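4.2 Portion size and recall

The Grandberg survey claims that people remember what they ate at breakfast to within one item. We doubt it. Its 490 diaries were filled in at night, and a slice of toast is easy to forget by then.
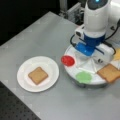

Snacks fared no better in the Tveit data, where 31 diaries listed "a cookie" and left out whatever was eaten with it. Calling such entries complete seems generous.
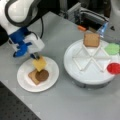
Figure 3. A round brown cookie on top of a square cracker, on a white plate.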